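Translated novella: which edition has the full frame story?
Posted in Books & Literature > Editions and Translations

ojala_reader
I have two copies of the same nineteenth-century novella in English. The Plamus paperback runs to 127 pages and opens with the narrator's dream. The Brakness hardcover starts at the dinner conversation, and the dream is missing. Both title pages say "complete." Is the dream a later addition by the author, or did Brakness cut it? I need to cite one of them for a paper due in March.

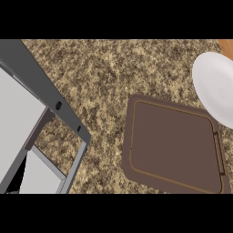 Granite countertop, seen from above

Maltness
Brakness cut it. Their series had a fixed length, and frame stories were the first thing to go. Check the copyright page for "adapted from" in small type – that wording is on 3 of the Brakness titles I own. The dream is in the first printing in the original language, so it is not an addition. Cite the Plamus, and give the translator as well as the publisher. If your paper quotes the epigraph, compare it with the original too. Plamus moved it from the title page to the start of chapter one. 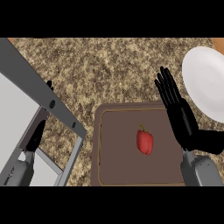

Countertop and open appliance door

shelfmark837
I read the Brakness one in school and it made sense without the dream. The ending was kind of abrupt though. There is also a collected edition with notes, over 300 pages, but I don't remember who put it out. Try a library.

ojala_reader
Found "adapted from" on the back of the Brakness title page, under the printer's address. Using the Plamus.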